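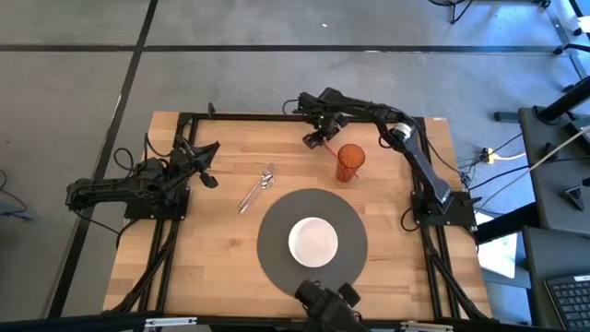
One reader of the last edition wrote in to say that she had always put the cup down first and then had to shuffle everything else around it. Start with the placemat, please! Once the mat is where you want it, the rest of the place falls in around it so nicely.

Setting One Place at the Starnska Table

Category: Dining > Table Care & Everyday Setting

You'll need a placemat, a bowl, cutlery, a cup and a straw. The steps below are for a bare butcher-block top, which we love to leave uncovered (all those creams and honey browns!).

1. Wipe the top with a damp cloth, going along the planks, and dry it right away. Give it almost 20 minutes before you put anything down.

2. Lay the placemat. Leave 2 inches between the mat and the front edge of the table, so sleeves don't drag it off.

3. Set the bowl on the mat, close to the center. A white bowl on a dark gray mat is a wonderful pairing, and you'll spot a smudge on the rim before your guest does.

4. Put the cutlery down. For a relaxed breakfast you can rest it in a loose bunch on the wood, up and to the left of the mat. For dinner, lay the fork to the left of the bowl and the knife and spoon to the right.

5. Stand the cup up and to the right of the mat. Check that it sits flat before you fill it.

6. Add the straw last. Hold it by the top end and lower it in at a slant, letting the lower end find the bottom of the cup. Go slowly with thin straws, they bend if you push.

Note: Knots and color changes from plank to plank are natural. Our tops are oiled at the Womthorpe workshop and every single one comes out different, so enjoy yours!

CAUTION: A cup that narrows toward the base tips more easily than a straight one, especially with a long straw in it. Fill it halfway for small children.

CAUTION: Don't set hot bowls straight on the wood. Use the mat, and add a trivet for anything from the oven.

For a second place, repeat steps 2 to 6 on the other side. Oiling and sanding are covered on page 61.

Last updated: May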